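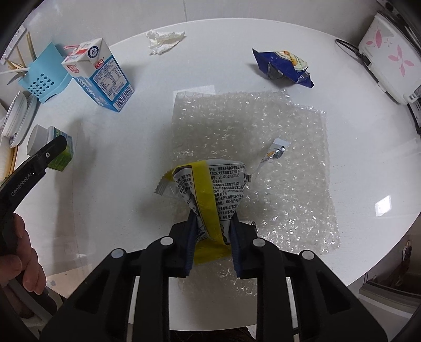

Snack wrapper and bubble wrap on one of the round white tables.

Visit report: Plorkow flexible packaging works
13 February 2022

The Plorkow works opens to outside visitors twice a year, in winter and again in June. I went to the winter session with a party drawn mostly from small food producers. My own interest is in film sealing, and these notes are weighted accordingly.

Arrival and safety

Sign-in is at the gatehouse on the north side, and the car park fills early. Hairnets, overshoes and ear plugs are issued in the lobby. Watches and rings have to come off before the production hall, so leave them at home. Our guide was Ritu Malhotra, who runs process engineering on the site and answered most questions without referring to notes.

Printing

The hall has 3 printing lines, of which 2 were running. Film arrives on reels from an outside supplier and is printed on the reverse face, so that the ink ends up between layers after lamination. Changing a job means changing the full set of cylinders. For that reason the works will not quote for short runs on this equipment, and small customers are sent to the digital press in the next bay. The colour there was a little flatter to my eye, although text down to small sizes was clean.

A good deal of time went on the back panel. Ingredients, maker's address, licence numbers and contact details all compete for the same strip, and the centre seal takes a share of the width. Malhotra's advice was to fix the seal position first and lay out the text afterwards. Two of the food producers had clearly done it the other way round.

Lamination and slitting

The laminator is a Brova, solvent-free, installed in the older half of the building. Reels are held in a warm room for curing before they are slit. We could look in through the door but not enter. Slitting was the loudest part of the tour and the guide's commentary was lost for most of it. Edge trim is drawn off by suction and baled.

Sealing tests

This was the most useful stop. Sample strips are pulled apart on a bench tester and the peak force is logged along with the way the seal failed – peel, tear or delamination. A batch is sampled every 500 packs on the pouch line, and every 1000 once the line has settled. The Huerta tester was being recalibrated, so the demonstration was done on the older Numer unit, which gives a paper trace. I asked about serrated cuts. The tooth pitch is chosen to suit the film, and a worn blade shows up first as long threads at the corners of the pack.

I would have liked figures on seal temperature against dwell time. These were said to be customer-specific and were not shared.

Practical points

The tour is on foot throughout, with two flights of open metal stairs. Photography is not allowed in the hall. Tea is provided at the end, and the sample reels by the exit may be handled but not taken. Bookings for the June session are made by email through the site office.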